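May 29, 2019

Second day of the Nendel trial and I am still not sold. They sent two people and a van this time, which is one person fewer than in February, and the suturing package now has a proper name, Mavton, printed on everything including the lanyards. I asked what had changed since February apart from the name. A longer answer than the question deserved, mostly about software.

We had the practice room from eight. The kit took until nearly ten to settle down because the left arm would not accept its own calibration, and the rep kept saying it was the floor. It is the same floor we have had for years. I wrote the start time on the sheet as 9.50 and he asked if I could put "room delay" next to it. I did not.

The sales line is that the thing ties an even stitch every time and takes the strain off the surgeon. I have no quarrel with even stitches. My quarrel is with the brochure, which gives 2,984 stitches "completed under assistance" and never says how many of those a person had to step in and rescue. I asked for the split. It is being looked into. It was being looked into in February as well.

What I wanted from this morning was to watch the thread handling up close, so I took the stool by the side monitor and stayed there. Thread is where these systems get silly. Anyone can push a needle along a nice straight line for a demonstration; keeping hold of the slack is the dull bit, and the dull bit is most of the job.

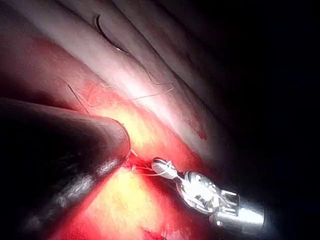
Does the package save any time over what we do now? On today's showing it costs time, because setting up and checking eat whatever the stitching itself might give back.

I timed 5 runs and the longest took 428 seconds from the first command to the end of the knot. Our registrars would be embarrassed by that, though to be fair they would also be less consistent from one to the next. The rep would like me to use the shortest run, 220 seconds, as the "representative" figure. I have put all of them in the table and he can argue with the table.

Things I did like, so that I can't be accused of sulking. The stop pedal is in a sensible place. The grip pressure can be changed without leaving the main menu, a big improvement. The training module (they call it Eto, no idea why) is clear and short, and I got through it without swearing.

Things I did not. The service contract is a separate purchase, and the callouts are handled by another firm, Ramanauskas, whose nearest engineer is a long drive away. The jaws are sold in packs and have a use limit that the machine enforces whether they are worn or not. I asked who set the limit. More looking into.

Lunch was sandwiches from the Nendel people, quite good ones – I had two and still feel no warmer towards the contract.

I have to write this up for the department before the end of the week. At the moment I would say extend the trial, pay nothing, and ask again for the rescue figures in writing. Must also find out who signed for the second crate, as it is blocking the linen cupboard and the label has come off.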